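Can it do the dishes yet? And other questions we keep getting

Follis Robot Help - Frequently Asked

Quick answers, written between other jobs. If yours isn't covered, write to Telma Palma at the desk and it'll get added. Eventually.

Can a robot do my housework yet?

Bits of it. Floors, yes, if your floors are clear. Everything above the floor, mostly no. Arms can pick things up and put them down, and some arms do it well, on a table, in good light, with things they've had practice with. A whole kitchen after dinner is a different animal.

OK but dishes?

Loading plates that are already scraped and standing in a neat row, we've had that going at the Clandadeck bench. Slow. Glasses are hit and miss. Pans with stuck on food, no. Scraping leftovers, no. Silverware in a heap, one piece at a time and you'd have given up and done it yourself.

Laundry?

Everyone asks. Washcloths and hand towels, yes, one at a time, flat start. Shirts sometimes. Fitted sheets no, and don't hold your breath. Pairing socks works better than people expect as long as they're laid out apart. Getting clothes out of the dryer in one go without dropping half of them, still poor.

Wiping a table?

One of the better ones. A bare table wipes fine. Trouble starts with clutter: move the cup, wipe, put the cup back. That's three chores to a machine and it has to see the edge of the table the whole time. Crumbs get pushed around more then picked up. Sticky spots need a second pass and the arm doesn't always know it needs one.

Why are two fingers so common? Hands have five.

Cheaper, tougher, easier to fix. Two flat fingers that open and close will do a surprising amount. Boxes, bottles, cloth, handles. What they're bad at: anything thin lying flat. A sheet of paper, a coin, a credit card. Slide it to the edge and pinch, that's the trick, same as you'd do in mittens.

What's the hand-held gripper for, the one with no robot on it?

You hold it and do the chore yourself, with the gripper's fingers and not your own. The camera on it records. Later an arm with the same fingers learns from those recordings. Much quicker than steering an arm around by remote.

How many recordings does one chore take?

Depends on the chore. Our cup-on-saucer set is 129 recordings and it was good enough. The towel set is 2086 and we still want more. More variety beats more of the same: different tables, different rooms, different light. We threw out a big chunk of the first towel set, all done at one corner of one table. The arm learned the corner.

Do I need to clear the room first?

No. Clear the surface you're working on, leave the room as it is. Carpet, chairs, boxes, fine. Real homes have all that.

What table should I use?

Whatever you've got, but not only one. Plain white is easy on the camera for dark objects and hard for white ones. White plate on a white table, the arm loses the rim. Glass tops are the worst. Patterned tablecloths ok in small doses.

Do specks and crumbs matter?

Not for pick and place. For wiping they're sort of the point, so leave them. Don't polish the table before a wiping run.

What about shadows?

Leave them. The fingers throw a shadow on the surface close up and the arm will throw the same one later. Harsh sun through a window is another matter, close the blinds.

Should I start with the fingers open or closed?

Open. All the way, nothing in them, a hand's height or so over the surface. Pause for a second, then go. End the same way. People forget the end.

Shop floor: is it further along than the home?

Yes, and it isn't close. Same part, same bin, same spot, all shift. Machines have done that for ages. The Scanlon line packs one size of carton and the arm there is dull to watch, a good sign. Change the carton and somebody has to come out. Mixed bins are in between: works for stiff parts, falls apart with bags, cables and anything tangled.

Sweeping up around the machines? Tidying benches?

Sweeping open floor, yes. Tidying a bench, no. It can move a wrench to a tray. It can't tell which wrench you were about to use.

Is it faster than a person?

At home chores no. Our best towel run took 13 times as long as Telma, who wasn't trying. On a fixed packing job it can keep up and doesn't take lunch.

Is it safe around kids and pets?

Arms on our benches run slow and stop when bumped. Even so, no kids or pets in reach. Not negotiable. The hand-held gripper has no motor in it on our version, so the worst you'll get is a pinch.

Can I buy one from you?

No. We lend hand-held grippers to people who want to record chores. Ask for the Plamoveck loan sheet. Returns in the same case please, with the cable.

My recordings were rejected, why?

Usual reasons: lens smudged, fingers out of view, gripper moved too fast, your free hand helped out. That last one is most of them. It's a habit, sit on it if you have to.

Can I do a chore that isn't on the list?

Sure. Send a line first so we don't end up with yet another pile of coffee mugs. Wanted right now: closing zip bags, watering plants, putting lids on things, wiping under stuff.

So when will one do my whole kitchen?

Don't know. Anyone who gives you a date is selling somthing. Single chores will come one by one, the dull ones first.

What does an empty table look like from the gripper, before a wiping run?

Fingers wide open, white surface, a couple of specks to go after. The corner of a box top right is fine, carpet down the left is fine.

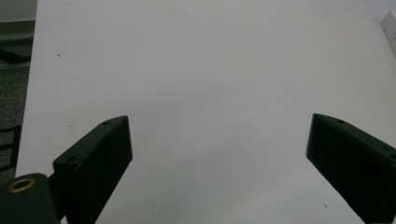

Page last changed: October 13, 2019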